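Oct 27, 2019
Posted by the Vundale build bench

Spent most of the afternoon getting the Mirkis package to install on the old Debian laptop, and I'm writing it all down while I still remember it (I did this once in April and kept no notes, so I got to learn everything twice!). The first try pulled in 144 packages and then stopped on a signing key that had expired. Fetched the new key, ran the update again, and it went through fine – slow, but fine.
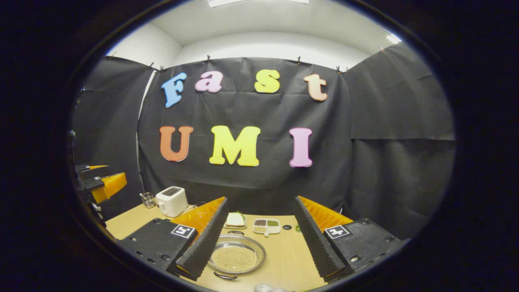 Second snag was disk space. The Linux container only had 600 MB left and the install wants 537, which sounds like enough until apt unpacks everything next to its own downloads. Running apt clean gave me back 483 MB and that did the trick.

Salazar still opens with tiny menus on the high-resolution screen. Setting the scale to 2 in the launcher file helps, though the icons look a bit fuzzy – I can live with that for now. Still to do: try the same steps on the Govico machine, and copy the launcher file to the shared folder before I forget where I put it.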